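Chapter 5
The Washbasin

I learned to clean a sink from Maxine McAlister, who ran the housekeeping floor at a small hotel in Ulley when I was nineteen and knew nothing. She handed me a cloth on my first morning and told me to do the basin in the end bathroom. I gave it a quick swirl, rinsed it, and went to find her, pretty pleased with myself. She walked in, bent down until her eyes were level with the rim, and said, "Now look at it from here." It was a mess! Streaks all over, a ring of old soap around the drain, and a gray film behind the faucet that I hadn't even thought to touch.

So before we get to products and schedules (the second half of this chapter), I want you to get your head down at rim height and really look at one. A washbasin is a small thing, and most of you have wiped one hundreds of times. But it has more surfaces than people give it credit for, and each one gets dirty in its own way.

5.1 What you are cleaning

Let's start at the top. Most vanity units have a ceramic top with the bowl molded right into it, so the bowl, the flat ledges on either side and the rim along the back are all one piece. That's good news for you. There's no seam between bowl and counter for gunk to hide in. The bad news is that glossy white ceramic shows everything — hair, toothpaste, a drip of hand soap that somebody left there on the way to work.

The flat parts catch more than you'd expect. People set down a razor, a wet toothbrush, a contact lens case. The water runs under it and dries, and you get a faint outline. Molded soap recesses at the back are worse, as they hold a little puddle and the soap goes to jelly in it. In my own bathroom on Sadulholm Road I have two of these recesses and I have never once kept soap in either of them. They still need wiping.

Then there's the bowl itself. A wide, shallow bowl is easier to reach into than a deep one, but the water moves slowly across the bottom and leaves things behind. Watch a basin drain sometime and you'll see what I mean. The last bit of water slides toward the drain and drops whatever it was carrying on the way.

Finally, the metal. You have the faucet, the drain stopper with its ring, and on most bowls an overflow hole. Chrome isn't hard to clean, but it's very easy to clean badly. If you leave it wet it spots, and if you go at it with a scouring pad it will never look right again. I did that to a lever handle once, in my second week, and Maxine made me use that bathroom as my own for the rest of the summer.

5.2 Choosing a cloth

You don't need much. I keep a stack of plain colored cloths, and I use one color for basins and another for toilets, and they never, ever trade places. Partington, the laundry service we used at the hotel, would send them back all mixed together in one bag, and sorting them was the first job of every shift. I still find it kind of soothing.

A dark cloth has one real advantage on white ceramic: you can see a bit of lint from it right away. The drawback is that you can't tell how dirty it's getting. A light cloth is the other way around. Pick whichever you like and just be ready for its weak side. Whatever the color, the cloth should be soft, big enough to bunch up in your palm, and thin enough to poke a corner of it behind a faucet with one finger.

How you hold it matters too. Beginners tend to pinch the cloth in their fingertips and dab. You want it bunched under your whole hand, so that when you press down, the cloth spreads and follows the curve of the bowl. The slope is where this pays off. Fingertips skip along a slope and leave stripes, while a full hand of cloth covers it in a few passes. 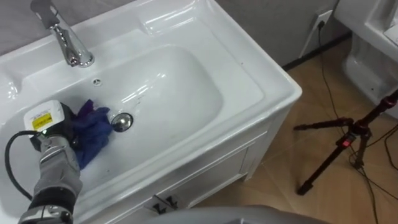 A bunched cloth against the inner slope of the basin:
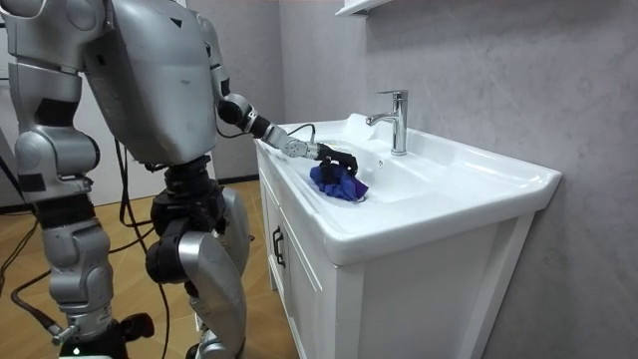

Should I clean the bowl or the faucet first?
Start with the faucet and finish with the bowl. Water and loosened dirt run downhill, so anything you wipe off the metal will end up in the bowl anyway, and you'd only have to do it twice.

5.3 The order of work

That question comes up in every class I teach, and it leads us right into the order of the whole job. I go by height. The wall behind the sink gets a quick look first, and a wipe if it has been splashed. Next comes the faucet, starting with the handle, going down the body and ending at the base, where you should run the edge of the cloth all the way around. If there's a crust there, lay a wet cloth over it and go do the mirror. By the time you come back it will usually have softened up.

After that I do the back rim and any recesses, then the flat ledges, then the outer edge of the top. People forget the outer edge! Run your hand along the front of your own vanity right now and see if it feels smooth. Mine didn't, the first time I tried it, and I was supposed to be a professional.

Now the bowl. Wet it, put a small squirt of cleaner on the cloth, and work around the sides in long curves from the top down. Go gently around the overflow hole, where a folded corner of the cloth does a better job than anything stiff. Leave the floor of the bowl for last, and the drain for the very last. Lift the stopper if it lifts. (Some don't, and you can break one by insisting, so check for a rod behind the faucet before you pull.) What's underneath is rarely pretty. Wipe it, rinse it, put it back.

Then rinse everything, wring out the cloth, and dry the metal with a second cloth. I know the second cloth sounds fussy. Try it for a week and then skip it for a day, and you'll see the spots.

5.4 A word about tiny specks

You've finished, you've dried the faucet, the bowl is shining, and there's a speck in it. There is always a speck. It may be lint, or grit, or a chip in the glaze that has been there for years. Touch it with a damp fingertip. If it comes up, fine. If it stays put and feels raised, it's likely mineral or paint, and we'll deal with those in Chapter 6. If it feels like a tiny pit, leave it alone, and for goodness' sake don't scrub it. A chip that gets scrubbed turns into a bigger chip.

Bright light can fool you as well. Glossy ceramic throws back streaks of it, and they can hide a smear very nicely. Move your head a little and the streak moves with you, but the smear stays where it is. I check every basin from two spots, once standing over it and once down low at the rim, the way Maxine did.

5.5 Before you go on

For the rest of this chapter you'll need a basin you can use for practice, two cloths, a mild cleaner and a small notebook. Our practice sheets were first made for trainees at Drundex, where I taught evening classes for 4 years, and they assume a single bowl and a single faucet. If yours has separate hot and cold taps, just do the faucet step twice.

Write down what you found on each surface before you clean it. Keep the notes short: "soap, left ledge" is plenty. We'll use them in the next section, when we start matching the kind of dirt to the kind of cleaner, beginning with soap film.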